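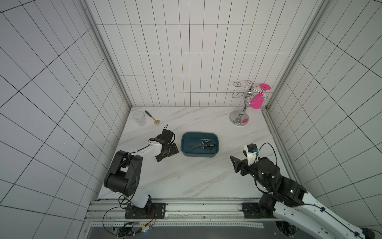
Home Posts Replies Media Log in

Last updated: Aug 21, 2023

Hedvika Čierny
Thread, saved as one page

1/ I promised to write down how I look after our two-arm cell at Flolon, so that the next person does not learn it the way I learned it. It will be long. English is my third language, please be patient with my articles.

2/ The cell is a small one. Two arms bolted on one aluminium rail at the front, marble table, white tiles on three walls. Everybody asks about the tiles. They were chosen by Iestyn Lougher before I came, and I like them now. The grout lines are a very good ruler for the eye when you want to see if an arm is hanging lower than last week.

3/ Start with the rail. Always the rail. If the rail moves, all your other work is for nothing. I check each base plate bolt with the torque key, left arm first, then right. I go in a cross pattern and I don't lean on the key.

4/ In March I found one bolt on the left base that I could turn with two fingers. The left arm had been missing its targets for days, always a little to the same side, and we had been blaming the calibration. We calibrated it four times! The bolt took me one minute.

5/ After this I put a thin line of paint marker over each bolt head and onto the plate. When the line is broken, the bolt has turned. It is an old trick from my years at Magnusson, where we did it on conveyor frames.

6/ Second: cables. On the left arm they go in loops around the joints, and these loops must have enough slack for the worst pose, not for the pose where the arm is parked. Move the arm by hand, power off, to the far end of every joint. Watch the loop. If it becomes a straight line anywhere, give it more.

7/ But too much slack is also bad. A big loop will catch on something on the table, and we have a glass rack and glasses there. I leave enough that I can put two fingers under the loop at the elbow.

8/ The forearm cable on the right arm is clipped along the link. The clips get tired. I replace them all together, also the ones that look good. I once tried to replace only the bad ones, and then I was doing it again every month.

9/ At the foot of the left arm there is a bundle, black cables with orange and red wires, going down past the rail. Please do not pull this bundle to make it look tidy. A colleague did (it was me). The connector came half out and the arm worked perfectly until it had to lift something.

10/ Third: the fingers. They wear at the tip, on the side that touches the table. I take them off every 50 hours of running, wipe them with alcohol and look at the edge against a lamp. A worn edge shines.

11/ When you put a new finger on one side, do the opposite one also. A new finger and an old finger in the same gripper will close crooked, and you will see it first with thin things. A spoon is the best test I know. It turns in the grip if something is not parallel.

12/ My other test is the screwdrivers in the teal tray. I leave them crossing each other on purpose. The left gripper has to take the top one by the handle without dragging the other. If it drags, I check the fingers first and the software after.

13/ Question from a reader: "Why not use proper test blocks?" We have them, from Trakell, they are very nice and they are in a drawer. Blocks are too kind. The gripper can be quite wrong and still pick up a block.

14/ Fourth: the camera on the right gripper. It sits on a white mount on top, and the cable goes back to the wrist in an arc. The arc is important. The first time I made it short and neat, and each wrist turn pulled the module a tiny bit. The picture moved by a few pixels in one afternoon.

15/ Before every session I take one picture with the arm in the home pose and compare it with the saved one. If the edge of the tray is in a different place, I first ask if somebody moved the tray. Then I touch the mount. In this order, please.

16/ The mount is printed. It cracks at the screw holes if you tighten it like metal. Turn until it stops, then a very small bit more. I keep two spare ones in the box on the shelf, and the file is in the shared folder under the name "cam_mount_flolon".

17/ Fifth: lights. Green ones on the motor housings of the right arm, a blue one down by the left base. I look at them before I send any command. I wrote on a card what each light means on our cell, because the manual describes an older version. The card is taped beside the power switch.

18/ Cleaning. Marble does not like acid, so no vinegar and no lemon cleaner. Warm water, a drop of dish soap, a soft cloth. Dust from the table goes into the joints, so I wipe away from the arms and towards the back wall. The little holes in the housings get a soft brush, never compressed air. The air pushes the dust inside.

19/ The log. I write date, hours, what I touched, and the hour counter. Last entry was at 921 hours. At 1000 we will open the shoulder of the left arm and change the grease, and I will post about it if it goes well. I will also post if it goes badly, but later.

20/ The whole round takes me around 10 minutes when nothing is wrong. Iestyn says he can do it faster. Iestyn also forgot the camera cable two times, and I have it in the log.

21/ Somebody asked if the same list is good for the cell at our Sustham site. Mostly yes. They have a steel table and no tiles, and their arms stand further apart, so the cable loops will be different. Measure your own, don't copy my two fingers.

22/ One correction to post 10: I mean hours with the arm moving, not hours switched on. Thank you to the person who wrote me about it.

23/ And for those who asked about the torque value: it is on the card too. I don't want to write it here, your bolts are maybe not my bolts. Look in the paper for your base plate.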